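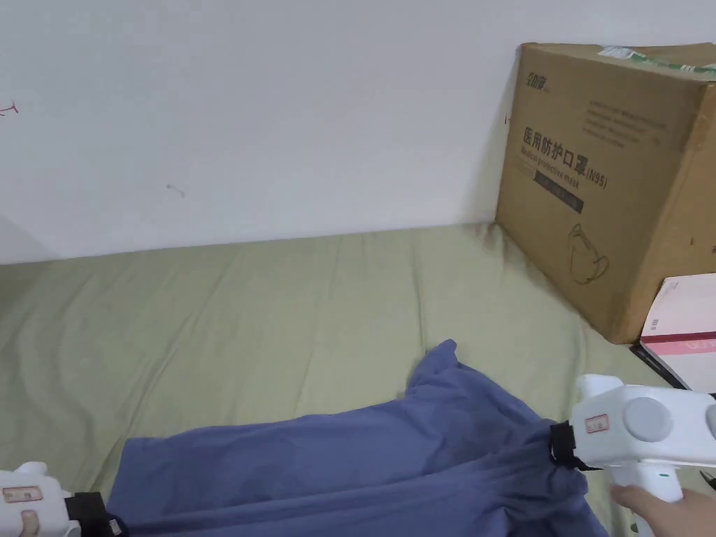 *Recording a cloth-handling example on a bed with two hand-held grippers.*

**Hand-held demonstration recording** is a method of gathering examples for robot learning in which a person performs a household task using gripper tools held in the hands. No robot arm is needed during recording. The motions are later used to train a learning system that controls a robot fitted with similar grippers.

## Method

The operator holds one gripper in each hand and carries out the task from start to finish. Each complete attempt is called an *episode*. The position of both grippers, the opening of the jaws and the view of the work area are recorded together. Episodes in which an item is dropped out of reach are usually discarded, although some projects keep them under a separate label.

## Cloth handling

Cloth is considered one of the harder subjects for this method. A garment has no fixed shape, and the same shirt may present different folds and edges in every episode. Operators are commonly taught to take hold of the fabric near an edge, with the grippers well apart, before lifting or spreading it.

Recording often takes place in furnished rooms. Beds are used as work surfaces alongside tables, and ordinary household items such as boxes may remain within view. Variation in bedding, background and light is regarded as useful to the finished system.

## The Bemunine collection

The Bemunine collection is a set of bedroom and laundry tasks recorded in homes in the town of Fahy. Its first release, in July, contained 52 tasks, with 200 episodes for each. Six of the tasks involved clothing placed on a bed. Recordings were reviewed with Vitura, a program that plays back both grippers' motions side by side. A later addition, known as Baniner, brought in 46 further garments and repeated the clothing tasks on different bed coverings.

## See also

- Imitation learning
- Teleoperation
- Robotic manipulation of fabric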